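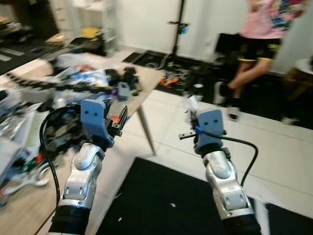 **Does cracking your knuckles cause arthritis?** Probably not, and I'd be wary of anyone who sells you a cream on the strength of it. The pop comes from gas in the fluid inside the joint. A finger joint is living tissue with its own lining, and comparing it to a silver mechanical joint with screw holes in the cover, as the supplement ads love to do, tells you very little. You can't "oil" it.

**So what about glucosamine?** Studies disagree. Some people with knee pain report feeling better on it, and plenty report the same on a dummy pill. If you take a blood thinner, ask your pharmacist first.

**Is Cika Joint Complex any different?** The label lists 17 ingredients. I asked Folley, the distributor, for trial data and got a leaflet with 3 customer quotes.

**Do copper bracelets work?** I haven't seen good evidence. They can turn your wrist green.

**Zodwa Pretorius wrote in: "My hands are stiff every morning. Is it just age?"** Maybe, maybe not. Stiffness that lasts more than an hour, or comes with swelling, needs a doctor. Don't let a quiz on a store website settle it.

**What about a hot, red, swollen joint with a fever?** Get seen the same day. It could be an infection.

Page checked by Tamunoemi Danladi, 2025-07-18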